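Help wanted: bench and workroom assistant, part time

Hi! I'm Tobiloba Akinola and I look after the workroom at Dauda, upstairs from the old print shop in Vilcombe. I need another pair of hands from June, and I'd love it if they were yours.

The job in one breath: you keep the benches clear, the drawers sorted and the small stuff where people can find it. I've been doing this on my own between other things and it shows. There is a drawer marked "screws, good" and another marked "screws, other" and I could not tell you the difference anymore.

What your days would look like

You'd start at 8:30, before the others get going. First job is wiping down the work surfaces, then putting back whatever got left out overnight (hex keys, mostly, and mugs). After that it changes a lot. Some mornings it's unpacking deliveries from Farnitz and checking them against the slip. Some mornings it's cutting and labeling cable, or going through the shelf of boxes by the stairs, which I've been promising to do for longer than I'd like to put in writing. There are 200 little parts bins on the long wall and the labels on half of them have faded, so that's a nice project for somebody who likes a label maker. We have a good label maker!

You'll also help me reset the white bench between sessions. That means surface cleaned, loose bits picked up, knobs checked by hand, and cables tidy. I'll show you how I like it and we'll do it together until you're comfortable.

Hours and pay

Mornings only, 3 a week, finishing at 12:30. We pay 100 a morning, plus lunch if you feel like staying for it. I'm flexible on which mornings, within reason – tell me what suits you and I'll see what I can do.

Who I'm hoping for

You don't need a technical background. I came here from a fabric store. What I care about is that you notice when a thing is out of place and it bugs you a little. You should be okay with stairs, since we don't have an elevator, and able to carry a box of hardware up them. Some experience in a stockroom, a school lab, a theater shop or a busy kitchen would be great, and so would having run a household with a lot of kids in it.

If you've used Plorex, our stock list program, I'll be thrilled, but it takes an afternoon to learn and I'll sit with you.

The bench

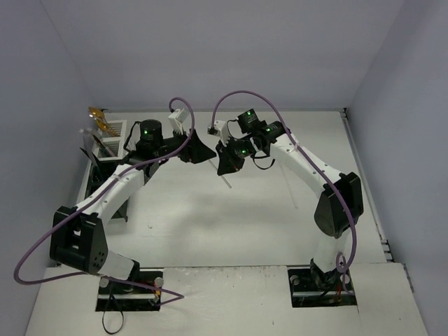
The white bench, with both arms on their mounts.

It's a pale surface and it shows every mark, so we go through a lot of cloths. The front panel has its scuffs and I've made peace with those. Please don't use anything gritty on it. The other benches are plain old tables and you can scrub them as hard as you like.

How to apply

Write me a note, a page at most, telling me about a place you've kept in order and what it was like before you got to it. No resume needed unless you want to send one. Drop it in the Dauda mailbox at street level or hand it to me if you catch me on the stairs. I'm inviting 7 people in for a short visit, coffee included, and you'll get an answer from me either way.

Closed-toe shoes for the visit, please – the floor by the drill press gets swarf on it.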